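Lekota Community Kitchen: spring progress report
Prepared for the Brusico Fund by Gemma Rowbotham

We are now two terms into the cookery classes you are kindly paying for, and I can report that people are cooking. Some of them are even following the recipes, though Alfie Marsden regards a recipe as the opening bid in a negotiation.
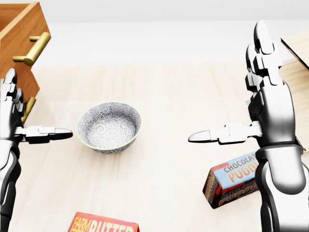

Attendance held up through March, bar the Thursday when the boiler gave out and the bread class became a lecture on bread. Maureen Bunting taught it in her coat. Feedback was good, if brief.

Spending is close to plan. We set aside £900 for ingredients and have £400 left. The flour came in under budget. The cheese did not, and I have spoken to the people concerned, of whom I am one.

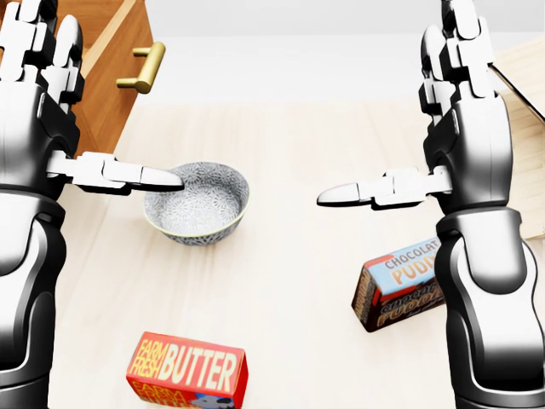 Will the evening class carry on after the summer?
We hope so. Bujar Mujić has agreed to teach it for another term, provided we move the start to half past six so that he can eat before watching other people cook badly.

The recipe booklet is late. Poppy Dunmore has typed up most of it, but several contributors gave their quantities as "enough", and one soup is still under dispute. We ordered 500 copies from Wotilex on the strength of a deadline I set myself, and they have been very decent about it.

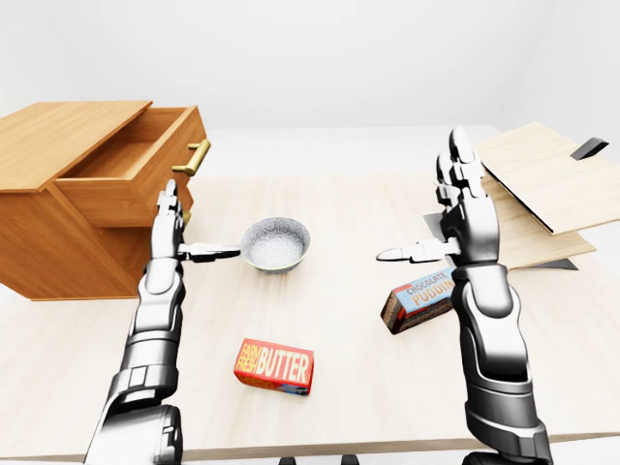

Reading time: 2 minutes

Next term we plan to add a class on cooking for one, which Alfie asked for and then declined to join. We would also like to use £100 of the ingredients money to replace the oven gloves, which have reached the stage of being mostly a gesture. Please let me know if that needs a form. I expect it does.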